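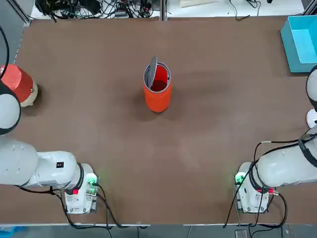
November, container tests, entry 4

Back on the orange one today, after a week of putting it off for smaller jobs. I gave the big brown table a proper wipe first, as the last thing on it was glue work for Altley and there were still a few tacky spots near the front. It's a nice surface for this, brown enough that the orange shows up cheerfully against it, and I do think a bit of color helps on a gray afternoon.

For whoever picks this up after me, the container is the round one with the gray hinged lid and the red inside. Please don't mix it up with the Vandard set in the cupboard, which has lids that lift right off and belongs to the other half of the study (I've put a strip of tape on the cupboard shelf, so there's no excuse now, me included).

What I wanted to settle was the lid. Savimus asked whether it would stay open by itself while things are being put in, or whether a person needs a hand on it the whole time. I opened and closed it 111 times in all, which is a silly number, but I'd meant to stop at a hundred and got into the swing of it with the radio on. It stayed up on every try but 10, and all of those came when I let go early, before the lid had gone back as far as it wanted to go. Once I slowed down it behaved beautifully! So the note for Savimus is: push the lid until you feel it settle, then let go. I'll write that up more politely.

Closing is a different story. It wants a firm press on the side away from the hinge, and if you press in the middle it sits a hair proud and you think it's shut when it isn't. I did this to myself twice before lunch. I'd like to try it with cold hands too, and with gloves, and I suppose with the container half full, although I can't see why that should matter to the hinge.

Cleaning: a damp cloth gets down the inside well enough, but crumbs like to collect under the inner rim. I ran a soft brush around it and then the cloth again. The old bottle brush from the sink is too stiff, so leave that one be.

Still to do:
-- gloves, then cold hands
-- fill with the dried peas and repeat the opening test, 19 goes should be plenty
-- ask Vandenberghe if they have a spare lid they can send, so we can bend one without worrying
-- order more cloths, we are down to the raggedy ones

Stopped a little after four when the light went. Log sheet is in the blue folder, second pocket, with the coffee ring on it -- sorry about that. The peas are in the tall jar by the kettle and should stay there until tomorrow.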